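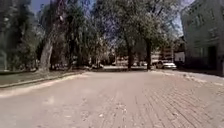
In Favor of Slow Lanes

Amber Haslam
2024-10-13

I have been walking up and down the lane behind Prokside for longer than I care to add up, and I have come to believe that the best part of our neighborhood is the part people drive through on the way to somewhere they like better. It has brick underfoot, a low curb that can't seem to hold a straight line, a strip of grass that has seen better summers, and trees that lean out over the whole arrangement as if they'd like to know what's going on. If you had asked me ten years ago what I wanted from a street, I would have said parking. I'm a little embarrassed by that now.

What got me writing was a flyer. It came through the door last week, folded in with a coupon for the dry cleaner, and it invited everyone on the Prokside side to say what they thought of having the lane "brought up to a consistent finish." I read that phrase standing in my hallway with my coat still on, and then I read it again to my sister over the phone, who lives in Histard and has had a consistent finish for years, and she laughed in a way I found very encouraging.

So these are my thoughts, and I warn you there are a good many of them.

What brick does to your feet

Brick slows people down. I don't mean that it trips them (although I'll come to that, I promise, I know it matters). I mean that the small rows and the joints between them give your eyes and your feet something to do. You walk on asphalt the way you ride an elevator, waiting for it to be over. On brick I find myself following a course with my eye until it meets the shade, and then I've slowed down to look at the shade, and then I'm late, and I can't say I mind.

Drivers do it too. A car makes a noise on brick, a sort of low purr that gets louder the faster you go, and most people don't enjoy hearing their own cars complain. We had a delivery van for a while that took the lane at a tremendous clip, and you could hear it coming from my kitchen with the window shut. Everybody on the lane knew that van. Everybody on the lane also had time to step onto the grass. I would take that purr over any sign with a number on it.

And then there's repair. My late uncle laid paving for a living, and he used to say (usually with his mouth full) that you can lift a brick, fix whatever is under it, and put the same brick back down. You can do that as many times as you like. When the water pipe by the old Leto bakery had to be dug up, the crew stacked the bricks against the wall, did their work, and set them back again, and by spring I had to hunt for the place. Try that with a poured surface and you get a patch, and then a patch next to the patch, and in a few years the road looks like a pair of work pants.

The trouble with a smooth strip

I want to be fair, and I've been told I'm not always fair about this. There are good reasons to like a smooth surface. My neighbor across the way pushes a stroller with two babies in it and would happily trade me every brick in the county for one clean run to the bus stop. A friend of mine uses a walker, and she likes brick fine when it's level and doesn't like it one bit when it isn't. I've pushed a full grocery cart over the rough part myself, with eggs in it, and I learned something about eggs.

But a street can hold two ideas at once. Smooth going on one side and brick on the other seems to me a perfectly decent way to share the ground. The line where they meet doesn't have to be ruled with a straightedge either. I like a seam that wanders. It tells you the work was done by people, at different times, for different purposes, and that whoever came second had the manners to leave something of the first.
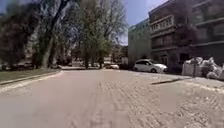
Is brick harder to look after than a smooth surface?

It takes more small attention and less big attention. A brick lane wants sweeping, and now and then a sunken spot lifted and leveled, and weeds pulled out of the joints if weeds bother you. A smooth one can be left alone for a good long stretch, and then it needs a crew and a closed street. Which of those counts as harder depends on whether you'd sooner do a little every month or write one large check.

I know which I'd choose, but then I like to sweep. I once spent a whole October morning sweeping from my gate down to the bend, talking to everyone who came by, and went home having met 4 people I'd only ever nodded to before. I can't think of another chore that does that for you. The dishes never have.

While we're on the subject of money, the flyer did give a price of sorts. It said the new finish would come to 350 dollars a household, to be collected over two years, for 608 feet of lane. I did the thing you're supposed to do with a figure like that and tried to think what else it could buy. Releveling the bad spots would be a start, and a proper smooth path for wheels down one side of the stretch that hasn't got one. Mulch for the trees. A bench! I have been asking for a bench since before the bakery closed. I'm not an accountant and I may have my sums wrong, but I would like somebody to show me the sums at all.

The curb deserves a kind word

People forget about curbs, and I did too until my knee operation, when I spent six weeks getting on and off them and formed strong views. A low curb is a courtesy. It keeps the cars over there and the grass over here without making a wall of it. You can step up onto it with a bag in each hand. A child can walk along it with both arms out, and every child I've ever known has wanted to. Older people sit on curbs more than they let on.

A curb that curves is better still. When a street bends gently you don't see all of it at once, and you walk a little further to find out the rest. I've known that bend for years, I could draw it for you on a napkin, and I still look up when I get near it. The streets over in Jin are laid out straight as shelves, very handsome, easy to find your way in, and I've never once gone for a walk there that wasn't for some purpose. I get where I'm going and I come home.

As for the grass, I've heard it called an eyesore, which seems harsh. It's a narrow strip under big trees with people walking on it, and it looks like a narrow strip under big trees with people walking on it. Grass in that position has a hard life. I would put some shade plants in the worst places and leave the rest alone, and I'd stop comparing it to the lawns in seed catalogs, which I suspect have never met a dog. 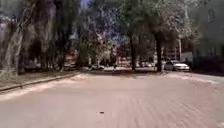
Mostly it comes down to trees

Everything I've said so far would be worth about half as much without the trees. I may as well admit that. Take them away and you'd have a hot pale road, and I would be writing a much shorter essay from indoors.

In the worst of the summer I time my errands by the shade. I know when it reaches the grass and when it's out across the paving, and I know which stretch stays bright and bare in the early afternoon so that you want to cross it quickly with your hat pulled down. The mail carrier knows it too. So does a big orange cat that belongs, as far as I can make out, to several households at once and is fed by all of them. In July you can find the coolest spot in Prokside just by finding that cat.

Trees drop things, of course. They drop leaves and twigs and little papery bits that get into your shoes and travel as far as the bathroom. I've heard this brought up as a reason to trim them back hard, and I have to say it puts me out of temper. A street with a few bits of something lying on it is a street with something alive over it. Sweep up what's slippery, leave what's pretty, and let the rest blow around. If I find a leaf in my hallway, I've never thought of it as dirt.

My real worry about the new finish is underground. Roots need air and water, and brick laid on sand lets some of both get down through the joints. Seal the whole width and I don't know what those old trees would make of it. I'm no expert and I'd be glad to hear from one. I only know that when you've got trunks that thick, you have something no amount of money will get you by next year, or the year after, and I'd want a very long talk before I did anything to the ground they stand in. The flyer doesn't mention the trees at all. I checked both sides.

What I'd ask for

There's a meeting at the school hall at 6, and I'm going, and I've already told my sister I'll call her afterward and give her the whole thing word for word. I'll ask for the loose places to be put right, and soon, before somebody gets hurt. I'll ask for one smooth path, wide enough for a double stroller, with a gentle way on and off at each end. I'd like the curb left at the height it is. I'd like someone who understands roots to come and walk the lane with us, slowly, and tell us what they see.

And I'm going to ask about the bench again. Under the trees, on the grass side, facing the bend. I'll bring a cushion for it myself.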